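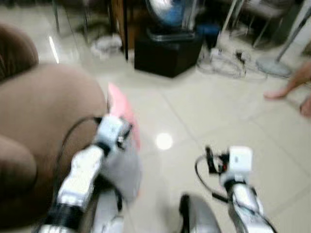
*The brown velvety armchair, with the pink and gray soft things that live around it.*

# Tidying up a round armchair (and keeping it that way)

If you own one of those big round chairs, you already know how it goes. You toss a pillow in on Monday morning energy, then a throw, then a sweater, and by the end of February there's no room left for a person. Mine came from a little secondhand shop called Thongsuk, and I've loved it and battled it ever since. The whole routine takes me 5 minutes now, so pour yourself a coffee and let's get going.

## 1. Take everything off

And I do mean everything! Anything soft goes onto a clean bit of floor or over your shoulder. Give the seat a good pat with both hands and feel down where it meets the back — that's where the hair clips and crumbs go to hide.

## 2. Brush the fabric one way

Velvety fabric shows every handprint, so use a soft dry brush and long strokes, starting at the top of the back and working down to the seat. If the back has gathers, follow them up and down instead of brushing across. I use the plain Taren clothes brush I keep by the door, but any soft one will do the job.

## 3. Bring back one pillow
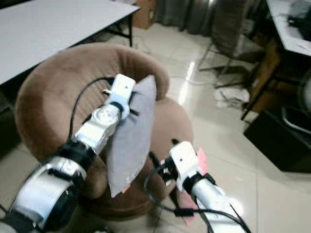 *Gray pillow standing on edge in the armchair, little orange tag at the bottom.*

Hold the pillow by its upper corners, give it a couple of shakes, and stand it up against the curve of the back. A tag like that orange one can be tucked underneath, although I forget mine half the time and the chair doesn't seem to mind. Squash the middle gently with your palm so the pillow settles into the curve (no karate chop needed, please).

## 4. Fold whatever is left
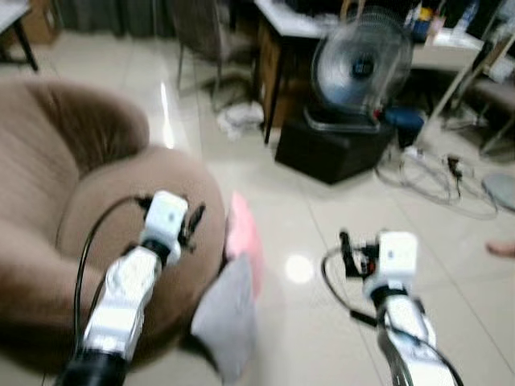
Folding is the part I used to skip, and it makes the biggest difference. Lay each piece flat, smooth it from the center out, and fold it in half and then in half again until it's narrower than the seat. Work by color if you have more than one piece. With a bright pink and a light gray, like the two by the front of the chair, I'd put the gray underneath and let the pink sit on top where it cheers up all that brown. Then set the stack to one side of the seat, so you can still sit down.

## 5. Do a quick lap

Walk around the chair once and pick up anything that slid to the floor. On shiny tile, I also run a dry cloth along the bottom edge of the chair, where the fluff gathers — two minutes with the cloth saves me getting the mop out later in the week.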